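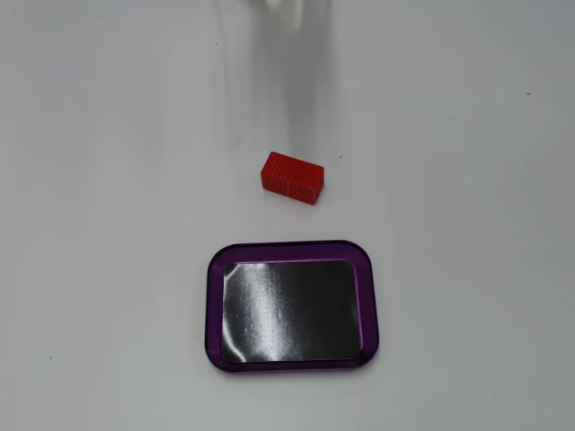

*The Histitz arm at its table, with the red test block and the purple-rimmed tray.*

**Grover Shared Workshop Opens Its Histitz Robot Arm Build to the Public**

GROVER, Wednesday, July 1, 2020 – After a long spring of evenings at the bench, and a good many more evenings than any of us had put on the calendar, the members of the Grover Shared Workshop are very happy to share Histitz, a small tabletop robot arm designed and put together by hobbyists, partly in our own building on Wosidska Street and partly in members' garages and spare bedrooms.

Histitz started as a winter project for people who wanted to learn a little about motors and ended up taking over the whole back bench. The arm picks up small parts and sets them down in a tray, which sounds like a modest thing until you have tried to get a machine to do it over and over again. In June, our members ran it through 308 practice moves with blocks and trays of different sizes, changing the gripper fingertips twice along the way and rewriting the slow-down routine more times than we care to remember.

The build was paid for with $3000 from the Stojanović Fund for Home Makers, along with parts from members' own drawers. We are deeply grateful to the fund, and to the neighbors who put up with the noise of the first gearbox (the second one is much quieter, we promise!).

Starting this month, the workshop will mail 100 printed build guides, free of charge, to anyone who would like to make an arm of their own at home. The guide covers the base, the wiring, the gripper and the control program, and it is written for folks who can use a screwdriver and a soldering iron but may never have written a line of code. Another 20 copies are being held for school clubs and libraries – please mention your club's name when you write to us.

Members will also be running Histitz over live video on Thursday evenings through the summer, and questions are welcome at any point, including the very basic ones.

Requests for guides and for the video link can be sent by mail to the Grover Shared Workshop, Wosidska Street, Grover, or left in the box by the front door.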